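Tomero Upkeep Kit for two-armed robots: a review

Our robot opens and closes curtains. It has two arms, two black grippers and one job, and after a summer of sheer fabric it had started to do that job like a guest trying not to touch anything. I bought the Tomero kit to put it right. The kit costs 1164, and for that you get a joint alignment gauge, a set of finger pads, a torque driver, a tube of grease and a booklet translated by someone in a hurry.

Sheer curtain is a mean test. It weighs nothing, it slides, and the grippers have to work close to the glass with a dark sill waiting below for anything set a little low.

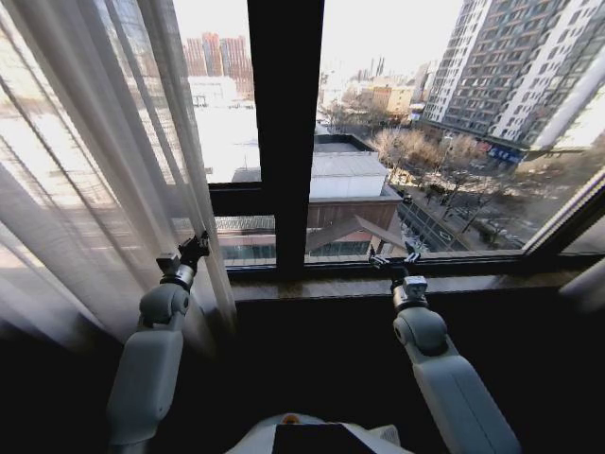 Page last changed: November

Setting the arms took me most of an afternoon. The booklet says 15 minutes, and I suppose it might take that if you already own a robot that doesn't need it. You park both arms, clip the gauge to the elbow, read the offset and type it into the Plodotar software, which then asks whether you're sure. Do the left arm first. The right one borrows its zero from it, a fact found on the last page.

The gauge itself is lovely. It seats with a click and gives the same reading twice, more than I can say for the Hemmin one I had before. I finished with both arms raised at the window and the grippers at nearly the same height, and stood there admiring them longer than I'd like to admit. 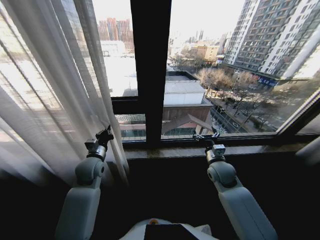 Pads, grease and the booklet

The finger pads are the best part. The old ones had gone shiny, and shiny pads and gauze don't get along. Tomero says to change them every 3000 cycles. I'd look at them at 1000, with a lamp — the wear starts on the inner edge, where you can't see it.

The grease is fine. There is far too much of it. Wipe the wrists before you go anywhere near white fabric, and run a first pass with the arms held out over the floor, grippers open and empty, well short of the hem.

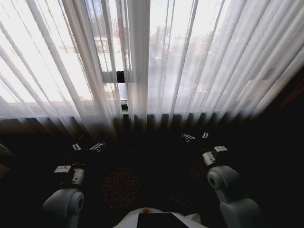

Anonymous wrote: I'd skip the kit and order the pads and gauge separately from the Kurnstead shop. Same parts, no grease. My right arm also drifted after a week until I redid the left one, so the last page of the booklet is telling the truth.

Reply from the reviewer: I wish I'd known about Kurnstead before I owned this much grease. Four stars, and the missing one is for the booklet.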